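# Vorführen per Fernsteuerung: Zwischenstand zum Jahresende

Freitag, 16. Dezember 2022

Der vorliegende Beitrag fasst zusammen, wie in der Simulation Flindmont derzeit Greifaufgaben von Hand vorgeführt werden.

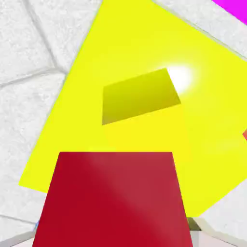

## Ausgangslage

Seit März werden sämtliche Vorführungen in Flindmont ferngesteuert aufgenommen. Der zuvor verwendete Ansatz, die Bewegungen aus Wegpunkten zusammenzusetzen, wurde eingestellt. Er lieferte zwar saubere Bahnen, doch glichen sich diese so stark, dass das trainierte Modell bei kleinen Abweichungen der Blocklage keine brauchbare Korrektur fand.

Der Bestand umfasst gegenwärtig 2424 Vorführungen. Sie liegen im Archiv Istau und sind nach Aufgabe und Eingabegerät abgelegt. Verworfene Durchgänge werden gesondert aufbewahrt, da sie für die Fehlersuche weiterhin benötigt werden.

## Steuerung

Für die Eingabe stehen zwei Geräte zur Verfügung: eine Handsteuerung mit sechs Freiheitsgraden sowie die Tastatur. Die Übertragung der Eingaben übernimmt das Hilfsprogramm Wako. Die Tastatur eignet sich für das langsame Absenken, bei Drehungen um die Hochachse ist sie der Handsteuerung deutlich unterlegen.

Besondere Aufmerksamkeit erfordert die Nahansicht am Greifer. Sobald ein Finger dicht vor einem Block steht, verdeckt er einen erheblichen Teil desselben. Beim gelben Block ist dann die untere Hälfte teilweise nicht mehr einsehbar, und die bedienende Person muss sich an der dunkleren quadratischen Fläche und an den Fugen des hellen Bodens orientieren. Auch der Glanzpunkt auf dem Block kann irritieren – als Zielmarke taugt er nicht, weil er mit dem Blickwinkel wandert.

## Ablauf einer Vorführung

1. Szene zurücksetzen und die Startstellung des Arms bestätigen.
2. Den Greifer seitlich versetzt anfahren und erst danach an der Blockkante ausrichten.
3. Absenken, kurz innehalten, schließen.
4. Anheben und die Aufnahme beenden, bevor der Arm zurückfährt.

Ein Durchgang soll nach Möglichkeit nicht länger als 18 Sekunden dauern. Korrekturen sind ausdrücklich zulässig. Ein verfehlter erster Ansatz, der anschließend ruhig berichtigt wird, bleibt im Datensatz. Zögerliches Hin- und Herfahren ohne erkennbares Ziel wird hingegen aussortiert.

## Offene Punkte

Die Abtastrate von Wako schwankt bei längeren Sitzungen. Die Zeitstempel müssen daher nachträglich angeglichen werden, was bislang über ein Skript geschieht. Ferner fehlt eine einheitliche Regel für benachbarte Blöcke, die beim Anfahren berührt werden.

Im kommenden Jahr soll ein Teil der Aufgaben auf den realen Arm im Labor Briluvton übertragen werden. Vorgesehen ist zunächst das Greifen eines einzelnen Blocks – das Stapeln folgt später.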